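Bathroom vanity top

A bathroom vanity top, also called a vanity counter or washstand top, is the horizontal work surface that carries or surrounds a bathroom sink. It holds the faucet, keeps splashed water away from the wall and the cabinet below, and gives space for soap, toothpaste and other small toiletries. Vanity tops are made of natural stone, engineered stone, ceramic, solid surface material, laminate or wood.

Terminology

Trade usage separates the top from the vanity, the base unit that supports it. In stone shops the word "slab" is used for the raw piece and "top" for the finished one. Ward Martens, in his shop manual for the stone firm Geerts, uses "deck" for the strip between the back of the basin and the wall, where the faucet is normally mounted. The term is also found in faucet catalogs.

Construction

A stone top is cut from a slab, and the sink opening is made before the edges are finished. With an undermount sink, the basin is fixed to the underside of the stone, leaving the cut edge of the opening exposed. This edge is polished to the same finish as the surface. A drop-in sink has a rim that rests on the top and covers the cut, so less finishing is needed. Vessel sinks stand on the surface and require only openings for the drain and, in some models, the mounting hardware.

The front edge may be square, beveled or rounded. On a shallow counter it is sometimes curved outward at the basin to make room for a larger bowl – a form known as a bow front. The curve adds depth where it is needed and leaves the rest of the counter narrow.

Backsplash

The backsplash is a raised strip along the wall, often of the same material as the top. It protects the joint between counter and wall, which is sealed with a flexible compound. Where a counter ends against a side wall, a second strip (the side splash) may be added. A wall mirror is commonly hung above the backsplash. Framed mirrors need a small gap between frame and stone, as standing water can lift gilding and paint from the lower rail. 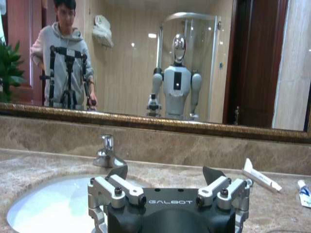
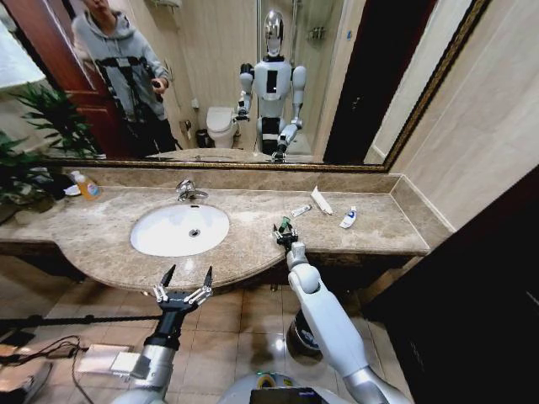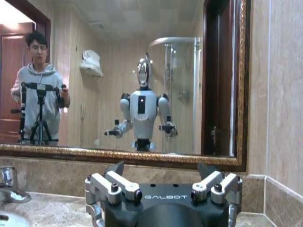 Marble vanity counter with a white sink, chrome faucet, matching backsplash and gold-toned mirror frame.

Faucet placement

Single-lever faucets need one hole in the deck, while widespread sets need three. The spout should reach far enough over the bowl that water falls clear of the back wall of the basin. Too short a reach forces the user's hands against the rear of the bowl and wets the deck. The Welten pattern, a drilling template used by several stone shops, allows for both types on a single sheet.

Use of the surface

The areas beside the basin serve different purposes. Items used with wet hands, such as a pump bottle of liquid soap, are usually kept close to the bowl. Toothpaste tubes are stored upright in a cup, laid flat on the counter or put away in a drawer. Tubes laid flat take up more of the surface and can leave residue on the stone if the cap is loose. A small dish is often used for bar soap or jewelry.

An off-center basin leaves one long stretch of counter in place of two short ones. This layout is common where the vanity is fitted between a door and a side wall.

Care

Marble is a calcium carbonate stone and reacts with acids. Vinegar, lemon juice and many bathroom descalers leave dull marks, known as etching, which differ from stains in that the surface itself is altered. Light etching can be polished out. Deep marks require honing by a stone worker, with grits running from 200 to 3,000 in the Geerts manual.

Routine cleaning is done with warm water and a pH-neutral soap, followed by drying with a soft cloth. Toothpaste contains mild abrasives and should be wiped off without scrubbing. Penetrating sealers slow the uptake of liquids but give little protection against etching. Chrome fittings are cleaned with the same neutral soap – scouring powder scratches the plating.

See also

Backsplash
Bathroom sink
Pedestal sink
Undermount sink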